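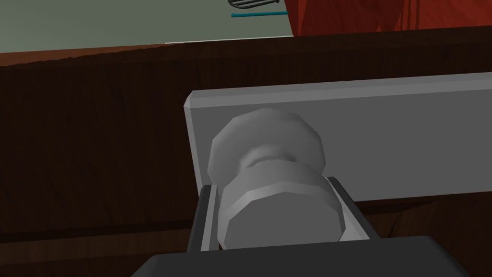
Feb 8, 2023 - simulated grasps, Trivier fingers against Clament fingers

Carrying on from the January list. Eero wants a decision on which finger model goes into the Ahonen cell, so I spent the day in the simulator with the knob part and left the real arm alone.

Setup: same gripper body for both sets, only the finger plates and the inner pads swapped. Grasp is on the lower disk, the wide one, with the waist and upper disk left free. The knob is still the low-polygon mesh, facets and all. Yuto has a smoother one but it slows the contact solver badly and I wanted to get through 300 grasps per set before going home.

Trivier set: closes cleanly when a facet is square to the pad. When an edge meets the pad instead, the part turns a little in the grip before it settles. Worst case I logged was 4 degrees. No drops.

Clament set: softer pad in the model, less turning, but the run stopped at grasp 220 with a contact error. Restarted from there and it finished. Three drops, all after the restart, so I don't trust them yet. Need to check the friction value was reloaded and didn't go back to the default.

Wrist camera: the grey plate is close to the same shade as the knob and the segmentation merges the two where the upper disk overlaps the plate. Tried raising the camera 2 cm, which helped on some poses and lost the finger pads on others. Put it back. Yuto suggests giving the plate a different colour in the sim, but the real one is grey as well, so I'd sooner fix the segmentation.

To do:
- rerun Clament from grasp 1 with friction printed to the log
- try Yuto's smooth mesh on a short run, both sets
- ask Eero if the Wastavitz controller limits closing force the way the sim does - I have assumed it does
- save the Trivier log to the shared folder, it is still on my machine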